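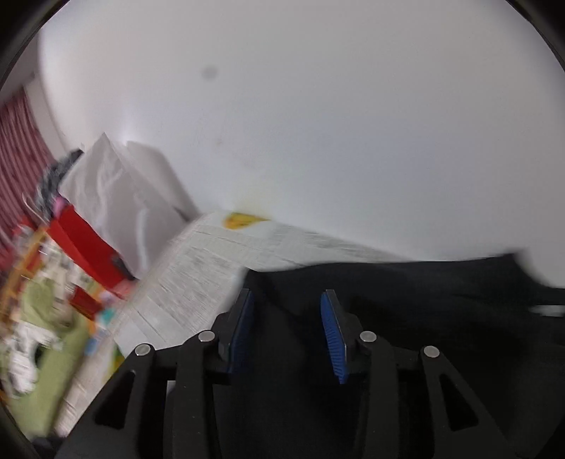
Does a band need to put out a song every month to keep its listeners?
A band needs songs people want to hear twice, and most bands can't write 12 of those in a year.

Filed under: Opinion / Music / Local Bands

I've now heard the monthly single pitch from three different directions. The label sampler people at Inen push it. The playlist service Grorine sends it out as a tip sheet to anybody who signs up. And in April I sat through a panel at the Famurik, in the back room with the bad chairs, where it was presented as settled fact. Release constantly or be forgotten. The speaker had a chart. The chart went up and to the right, as they do, and it had no numbers along the side.

I asked where the line came from and was told it was "based on what we're seeing." Fine. I'm seeing things too. I go to a lot of small shows, and what I see is bands playing eight new songs in a set and the crowd not knowing any of them, including the ones that have been out for half a year.

Arboleda did the monthly thing. They're a four-piece, loud, two guitars, a drummer who hits like he's owed money, and their first record was good enough that I bought it on tape and then again on vinyl. After that they signed up for the plan. They posted their own results at the end, which I respect. The first single got 400 plays in its opening week. The last one got 292. In between there were covers, a remix of a cover, an acoustic version of the remix, and one song that I'd swear is the bridge of an older song played slower.

You can argue that 292 isn't a disaster, and you'd be right. Maybe it would have been 50 without the plan. I can't prove otherwise, and neither can the people selling it. That's my problem with the whole business. If the plays go up, the schedule worked. If they go down, you weren't posting enough. I'd like to hear what result would make them say the advice was wrong.

It costs something, too. Grorine's paid tier is $15 a month, which won't break anyone, but then there's the mixing, the cover art, the short clips, and the evenings spent making the short clips. A band with day jobs gets maybe two nights a week together. Use one of them for content and the songs get half the time they used to. You can hear it. Choruses show up because it's time for a chorus. Third verses have disappeared almost completely.

I'll give the other side this much: sitting on a record for four years waiting for it to be perfect is also a bad habit, and I know bands who have broken up doing it. Some people do write better with a deadline. If you're one of them, go ahead. And a single before an album makes sense, it always has.

But a deadline you set for your own record is a different animal from a calendar that a company hands to every band on its mailing list, whatever they sound like. A doom band with 11-minute songs got the same tip sheet as a guy with a ukulele. I've seen both copies.

Arboleda say they're off the schedule now and working on an album. They played two of the new ones the last time I caught them. One went on too long. The other one had a third verse - a real one, with different words - and I'd like to hear it again.

June 24, 2021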